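Nevport library's puzzle and game shelf doubles in size
28 April 2021

Good news for anyone who has already been through every jigsaw in the house: the lending shelf at the Nevport Public Library now holds 496 puzzles, board games and building sets, twice what it had in January, and all of it goes out on an ordinary library card.

The new arrivals went on the shelf this morning, and what a mix it is! There are wooden brain teasers, card games for two, giant floor puzzles for toddlers and a whole row of stacking and balancing games that the children's desk has been asking for all winter. Jigsaw fans get 600 pieces at the gentle end and a truly wicked night-sky puzzle at the other.

The money came from the Tridevard Fund, which paid for most of the boxes, and from the Oner Street book sale, which brought in $1,535 over a single weekend. That is a record for the sale, and it went entirely into games for kids under 10. Families also dropped off bags and bags of their own old favorites, many of them with every last piece still inside (the library checked).

Borrowing is simple. Each card can take out 2 items at a time for three weeks, and there are no late fees. If a piece goes missing, just tell the desk when you bring the box back. The staff keeps a drawer of spare dice, pawns and timers, and has become very good at matching them up.

The shelf has moved, too. It used to be squeezed in beside the copier, and it now has the long wall of the Bortolotti Room, next to the picture books, where there is space to pull a box down and read the back of it before deciding. Curbside pickup is still available for people who would like to reserve online, and the catalog can now be searched by age, number of players and playing time, so finding something for a rainy afternoon with a six-year-old takes about as long as putting on your shoes.

The library is open until 8 p.m. on weekdays and until 5 p.m. on Saturdays. Donations of games in good shape are welcome at the front desk any time.

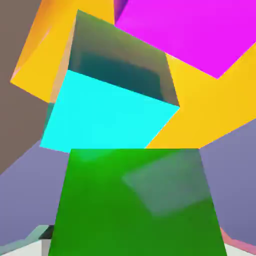
A big green cube with a tilted one above it, in a computer-made picture.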